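News > Press Releases > Toys and Play

Forstead Adds New Shapes to Its Manole Block Line

LOSTVILLE - Forstead, a maker of small toys for homes and preschools, said Tuesday that it is adding new shapes to its Manole line of colored blocks. The larger set goes on sale in December through the company's own shop and at toy stores that carry the line.

The Manole blocks are sold in red, blue, green and yellow. Until now most of the range was plain prisms and cylinders. The new set brings in hearts and pieces with angled sides, made for sorting by color or by shape.

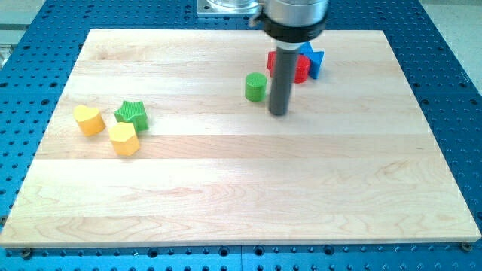 Press Bulletin, Issue 11

The company said the shapes were picked after a trial with preschools in and near Lostville. Teachers asked for pieces that look clearly different from each other but can still be grouped in more than one way. A yellow heart and a yellow hexagon, for instance, go together by color but not by outline.

Forstead will make 4000 sets in the first run. Each comes with a cloth bag and a card with nine sorting games, from simple color matching to games for two players. The card is printed in large type and has no small parts attached to it.

The blocks work on any flat surface - a table, a tray or a light wooden board. Forstead suggests a plain surface for younger children, so the colors are easy to tell apart.
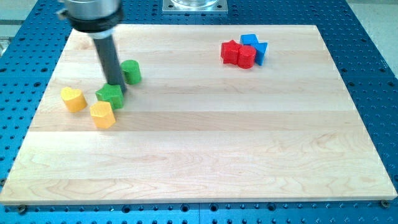

Preschools that took part in the trial will get the new set at no charge. Other schools can order through Prata, which handles school sales for Forstead and ships within the week. Single pieces will also be sold, so that a lost block can be replaced without buying a full set.

Sets bought from the company's shop can be returned for 365 days with a receipt. Owners of older Manole sets can mix them with the new pieces.

Store orders open at 9 a.m. Tuesday. Samples are available to the press on request from the Forstead office in Lostville.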